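Download support: gap between tracks 2 and 3 on the Tenanside album
Status: Solved
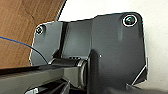

Page 1 of 2

Opened by Marianna Cieślak, Tuesday, 9.20 am

Hello! First of all, what a record. I bought the Edar piano album from the Tenanside shop as 24-bit FLAC and I've hardly played anything else. The second and third pieces are meant to run into each other (the booklet says "without a break", and on the stream they do, beautifully), but on my downloaded copy there's a little hole of silence right where the last chord should carry over. It's short, but once you've heard it you can't stop waiting for it.

I'm playing the files from a USB stick in a network player, through a plain stereo amp. I've downloaded the album twice and got the same thing both times.

Reply from Tenanside support, 10.05 am

Hi Marianna, lovely to hear that you're enjoying it! That join is one of my favourite moments on the whole album, so let's get it back for you.

Could you try these and tell me what happens at each one?

Play tracks 2 and 3 on a computer, straight from the folder you unzipped, with any crossfade setting switched off.
Look in the player's menu for "gapless" and tell me whether it's on.
Tell me how the files got on to the stick. Did you copy them, or did a music program move them across for you?

Marianna Cieślak, 11.40 am

Right, I've had a happy hour with this.

On the laptop: perfect. No gap at all, the chord just rings on and the left hand comes in underneath it. So the files I downloaded are fine!

Gapless was already on in the player. I turned it off and on again, restarted, no change.

The stick was filled by my music program, which I've set to sync whatever I add. I'd never thought about that. I've now looked at its settings and there's a box ticked that says "convert for portable device". The files on the stick end in .mp3. Oh dear.

Reply from Tenanside support, 12.10 pm

Brilliant detective work, and that's very likely our culprit. MP3 encoding adds a small amount of padding at the start and end of each track. Some players read the tag that tells them to skip it and some don't, and yours may be one that doesn't. FLAC has no padding of that kind, so the join should survive.

Please untick the box, wipe the album off the stick and copy the FLAC folder over by hand. Keep the track numbers at the front of the file names. Use "eject" before you pull the stick out, too, as a half-written file can cause clicks that sound a bit like this.

Marianna Cieślak, 1.35 pm

Nearly! The gap has gone, hooray, and the top end of the piano sounds so much more open (or I'm imagining it, but I don't care). Now, though, the player shows the pieces in the wrong order. The Stuletti variations come first and the opening prelude is last. It seems to be going by title.

Reply from Tenanside support, 2.00 pm

So close! Your player is probably set to sort by title. There should be a "sort" or "order" choice inside the album view, so have a look for "track number" or "file name". If it still sulks, rescan the stick from the library menu. A rescan of 300 files or so can take a few minutes, so let it finish before you press play.

Marianna Cieślak, 2.50 pm

That did it! Sorted by track number, rescanned, and I've just sat through the whole thing from the prelude to the Kaczmarczyk nocturne with a pot of tea. The join is exactly as it is on the stream. I've also gone back and found that 20 other albums on that stick had been converted without my noticing, so that's my evening taken care of.

One small question while I'm here: will there be a printed score for the second piece? I'd love to have a go at it, slowly.

Reply from Tenanside support, 3.15 pm

Wonderful news! I've passed the score question to our sheet music desk. They have one planned for April and I've asked them to write to you when it's ready. Do let us know how you get on with that left hand, it's a stretch!

I'm marking this as solved. If the gap ever comes back, reply here and the ticket will open again.

Ticket 172 closed
Cause: files converted to MP3 during sync
Fix: conversion switched off, FLAC files copied by hand, player set to sort by track number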